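My grandmother folded everything. Dish towels, plastic bags, the paper from the bakery. I did not inherit this. For many years my towels lived in a basket in one big ball, and when I needed one I pulled until something came out.

In September I decided to learn it properly, beginning with the small cloths, the kind you use for dust and for glasses.
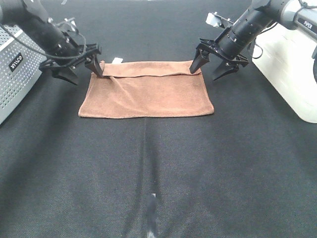

Brown towel with the top edge turned over, on a dark cloth.
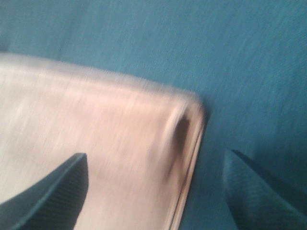
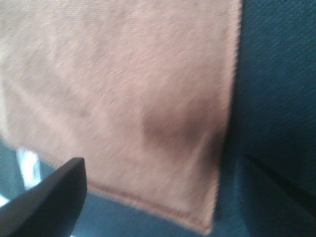 The first thing I learned is that a soft towel does not want to be a rectangle. It looks like one in the shop. Then you wash it a few times and one side becomes a little shorter, and when you put corner to corner the other corners do not meet. I used to pull them until they met. Now I let them be wrong and I put the wrong side inside, where I don't have to look at it.

The second thing is the surface. I started on my kitchen table, which is smooth, and the towel moved away from me every time I pressed on it. A cloth under it helps very much. Zulkifli Nugroho, my neighbor from the second floor, told me to use an old blanket, the same as for ironing. He worked in a hotel laundry when he was young and he folds a towel in the time I need to find the tag.

About the tag: I like to keep it on the inside. I know many people cut it off, but then I forget how hot I can wash. I once washed a set of microfiber cloths at 90 degrees and after that they only pushed the water from one place to another. So the tags stay.

My way is now like this. I lay the towel flat and pass my hand over it from the middle to the sides. I fold in half, then I fold in three. The fold goes to the front of the drawer and the open edges to the back. Zulkifli does it in three first and then in half, and he says my way is for people with deep drawers. My drawer is deep, so we are both right.

I have also bought a drawer divider from Dervishi, the household shop near the tram stop. It was 2 centimeters too long. I cut the end with a bread knife, please don't do this - the knife is not good for bread anymore. But the divider fits and the small towels stand in a row, like letters in a box.

The bath towels are still in the basket, in their ball. They are heavy and my table is too short for them, so I think I will try on the bed, maybe when the weather is colder and I stay more at home. If you have a good method for the very big ones, please write it to me in the comments.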